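The Party Rental Bulletin: Notes for Small Operators

Generators, deposits and the great February lull
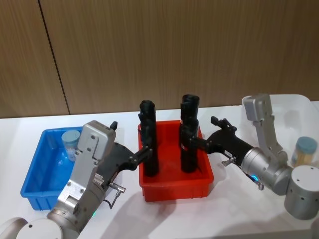
Why your phone is quiet

It's February, and if you rent party tents, tables or popcorn machines anywhere with a real winter, your phone has probably rung twice this week. One of those was the propane company. Members write to us every year around now asking whether they should cut prices, and every year Ada Longo in Lascombe gives the same reply, which is that you can't discount a tent to somebody who doesn't want to stand in a tent.

She does suggest calling last summer's customers. Graduation parties get planned earlier than they used to, and the parents who forgot last year have younger children who are also going to graduate. Ada went through her old invoices over two slow mornings and booked 35 dates for May and June before she ran out of coffee. She left no voicemails longer than a sentence, having learned that people don't play them.

The deposit question, again

Máté Lengyel rents tables, chairs and one chocolate fountain he regrets. He wrote in to say he has gone from a flat deposit to a nonrefundable booking fee, and that the change in wording did more for him than any change in the amount. Customers hear "deposit" and picture it coming home to them. A booking fee is gone the moment they pay it, and they seem to make their peace with that.

His fee is $35 on small orders. On anything with a tent he asks for a quarter of the total. Cancellations more than two weeks out can move the fee to another date once. Once is in capital letters on his form, on account of a family in Flundavby who moved the same anniversary party four times and then held it in a restaurant.

If you change your terms this winter, change them everywhere. Birutė Luik had new terms on her website, old terms on her paper contract and a third set on the magnet she hands out at the county fair. A customer found all three. Guess which one he wanted honored.

Linens: a short lament

We asked how many tablecloths members lost last season and got back more feeling than data. Deividas Lill was the exception. He started the year with 400 white rounds and counted 279 in the fall. A few were ruined by candle wax and one came back with a perfect iron-shaped hole in it, but most of them simply went off to live with other families.

He now sends linens out in numbered bags with a card the customer signs at drop-off, and he counts them back in on the driveway before the truck is loaded. It takes a few minutes and people hate it. He is also charging for replacements, which they hate more, and which has paid for the bags.

Wash your own if you have the room. Send them out if you don't, but ask the laundry whether they press or just fold. Ona Hunt didn't ask, and dressed a wedding in Plasov with cloths that looked like road maps.

Delivery windows

"Sometime in the morning" is not a delivery window, and neither is "Saturday-ish," which we saw on a real quote. Two hours is what most members offer. Give a shorter one only if you charge for it, and write down who has to be there to let you in. A locked gate with a friendly dog behind it can eat the whole window.

For Sunday pickups, ask about church traffic, parking and whether anyone is likely to be asleep. Birutė won't ring a doorbell before 10 a.m. after a wedding. She says the stacking chairs wake them up anyway.

Before the season starts

Run the generators now, under load, while there's still time to get a part. Open every tent on a dry day and look for mildew along the folds. Check that the stakes in the stake bin are stakes. Call your insurance agent and get this year's certificate, as venues will ask for it in April and your agent will be on a cruise.

For sale and wanted

Popcorn cart, one wheel squeaks, $571 or trade for folding chairs. Ask for Máté.

Wanted: sidewalls for a 20 by 40 frame tent, any condition short of shredded. Ona Hunt.

Chocolate fountain, free to anyone who will come and get it. Also Máté.

Members' lunch is at the Özkan Grill at noon on Sunday. Separate checks, please. They remember us.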